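Static shock every time I touch metal in my new workroom
Posted by Nurhan Sarıgül, Oct 27, 2021

Since June I rent a small room in Grindstead where I repair old computers in the evening. The floor is carpet from wall to wall and the air is very dry. I get a shock from the door handle, from the shelf, even from the tap. Can I do something cheap about this, or must I take out the carpet? The landlord in Stikthorpe does not answer my letters quickly. 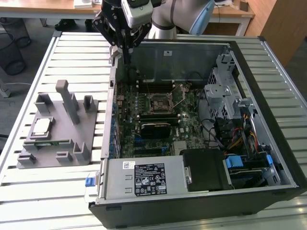 My biggest worry is the parts. I own a humidity meter and in the morning it shows very low numbers. When a case lies on its side with the panel off and the CPU socket is empty with the lever up, as you can see, the contact pins are bare and I am afraid to put my hand near them. I wear wool socks and rubber shoes, maybe this is also wrong?

Kordestani
Yes, change the shoes. Wool on carpet is the worst combination. I had the same trouble in an office of 4 people and we bought a humidifier. Keep the air near 45 percent and the shocks become rare. You can leave the carpet, only put an anti-static mat where you stand. Wear a wrist strap also, and check that it is connected to a real ground.
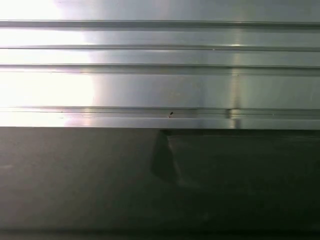 Grooved aluminum surface, close up.

Bare metal like this gives a sharp shock when you are charged. Touch it first with a key held in your hand, the spark goes to the key and you feel much less.

Tosness
just spray fabric softener with water on the carpet, worked for me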